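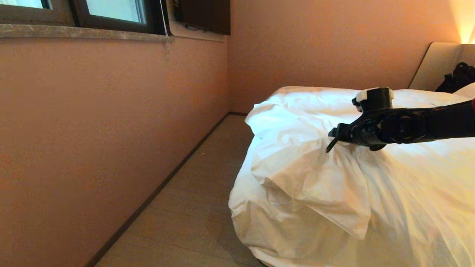
OK so the small-farm grant round for Mundgate finally opened this week and I have been reading the guidelines in bed like a thriller. I'm in a room with peach walls and a rumpled white duvet very much like that one, laptop on my knees, coffee going cold, 23 pages of eligibility rules. My kind of Saturday!

Quick version for the growers who keep messaging me: it's for farms under 400 acres, you need to be in a group of at least five, and the group has to share something real. A cold store, a seed cleaner, a truck. A shared logo doesn't count (I asked).

The top award per farm is $2,456, and no, I don't know who picked that number either. Put five farms together and you're over twelve thousand, and that starts to look like a used bean thresher.

We had one of those on loan in July, over on the Tevon side. Black beans and pintos, two long days, chaff in my ears for a week. I'd do it again tomorrow. Doing that by hand last year nearly finished me.

Somebody asked if the Beaudoin growers can apply with us even though they're across the county line. Yes! As long as the equipment is kept on our side. Page 14, the tiny paragraph under the table.

One thing I don't love: you pay first and they pay you back. Fine if you've got savings, rough if you just bought hay. The Skollell co-op is talking about fronting the money for members, but I haven't seen anything in writing, so please don't go order a thresher on my say-so.

Also they want a "marketing narrative." Mine is going to say we grow beans and people eat them. Might add a line about soup.

If you're in for a bean group, reply here or catch me at the feed store. I need your acreage, what you're growing, and whether you have a dry barn with a door wide enough for a tractor. Ours is too narrow, I measured it twice.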